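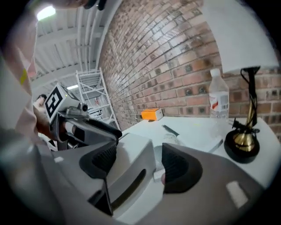
I have been comparing two sets of finger pads on our hand-held grippers this month. One set is the standard Jatton pad, which came with the grippers. The other is a softer ribbed pad from Bakhtiari, which we ordered in July and which took 19 days to reach Kindisbridge.

The test is a dull one. Pick up a small object from the table, hold it, put it down a short way off, let go. I kept the objects light and awkward, because heavy things tell you more about your wrist than about the pads.

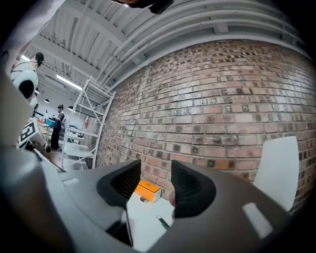 Pens were the worst with both sets. They roll as the fingers close, and if you come in at a slant the pad catches one end and swings the other round. The Bakhtiari pads coped better once I slowed down. Small boxes gave no trouble with either.

I ended up with 544 picks, split evenly between the two. The Jatton pads dropped 16 and the Bakhtiari pads dropped two. I would not make much of that gap, as I did the Jatton half first and was still getting used to the trigger.
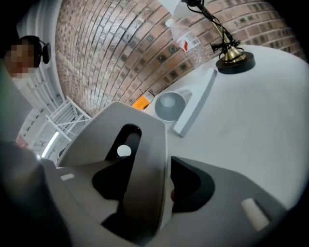

Cup and white block on the table, gripper in front.

The softer pads do mark more easily, and I don't yet know how long the ribs will last. Vundesgate sell a harder version in the same shape. I have asked them for a pair and will run the same objects again when they arrive.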